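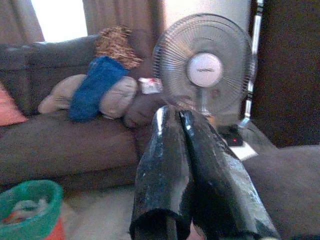

Print this page | E-mail this page

Ticket 897: Home rules for the two-arm unit, soft items
Lorenz Pichler, 24 Mar 2019
Reading time: 1 minute

Problem reported by the Lellstead site: the operators do not agree when an arm may touch a soft item near furniture. Our Strickland rule sheet speaks only of hard objects.

Checked first: grip limit is set to 400 on both arms, as the sheet demands. The log has 278 entries and no limit alarm.
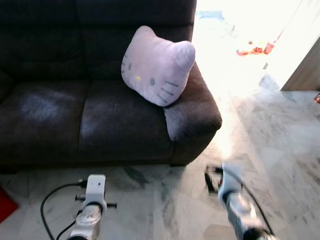
Rule 4 says that both arms must stay in front of the furniture line until the target is confirmed. I think this rule is good, but it does not say what is the target. A cushion like the pink Hello Kitty one in the sofa corner leans on the backrest and also on the armrest, so the operator must name the item and its support before the approach.

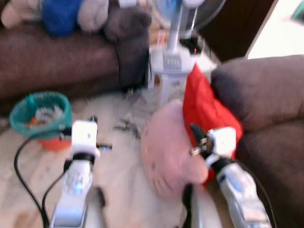
Right gripper against the pink cushion, floor area between the sofas.

Proposed text for Rule 4b: "With a soft item on the floor, one arm makes contact. The other arm holds its position. Cables are checked before each approach."

Status: open. Betordale please confirm the wording before the April release.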